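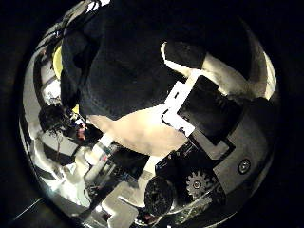 October 20, 2026
Wrist view labels, second pass

Picking this up where I left it in June. The question is still whether the wrist view alone carries enough to tell the policy "you are at the cloth" without any help from the overhead view. After today I think it does, and I'm pretty excited about it!

Dataset is the Lasta set, 3736 wrist frames after throwing out the blurred ones. Split by episode this time, not by frame. (The June split leaked neighboring frames into the test half, which is why those numbers looked so good. Don't quote them anymore.)

Method, so I can repeat it:
Crop to the lens circle and mask the black corners. Mask the hand next, with one fixed polygon over the plate, gear and roller. Then run the Dureo encoder on what's left and fit a linear head on 400 hand-labeled frames. No fine-tuning of the encoder at all.

Three labels for now: near, far, unsure. Near means fabric fills the middle of the circle. I kept wanting a fourth one for edges and corners, because a corner flap is such a useful thing to know about when you're planning a grasp.

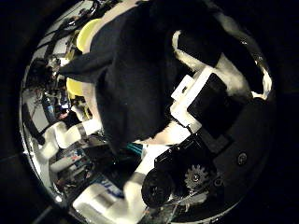 Black cloth with a corner flap pointing left, hand at lower right. Labeled near.

I expected dark fabric to be the worst case, with so little texture to hold on to and a black hand module right next to it. First run agreed with me. Then I tightened the hand polygon by 12 pixels and the head stopped confusing the module with cloth in nearly all of the held-out dark frames. Such a small change! The old polygon was leaving a sliver of the module exposed, and the head had learned the sliver.

Also tried dewarping first. Slower, and it smears the rim, where a lot of the useful context sits. Dropped it.

What still fails is the odd viewpoint, where there is a big smooth surface up close and the room swings around behind it. The head says near with full confidence. It has learned "large thing in the middle," more or less, and a gray dome with windows past it counts.

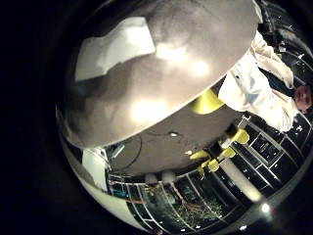

Vaher Manipulation Group, shared notebook

Added 8 frames like this one to the labeled set as far, just to see. Helped a little, not enough to call. My guess is the head needs the rim as a separate input: ceiling and window panes out there should be a strong hint that the hand is nowhere near a cloth. Easy to test, pool the rim and the center separately and concatenate.

To do
- rim/center pooling, same split, same seed
- relabel the unsure pile, I was too generous with it
- push the new polygon to Lalitach so everyone masks the same way
- try 200 labels, see where it breaks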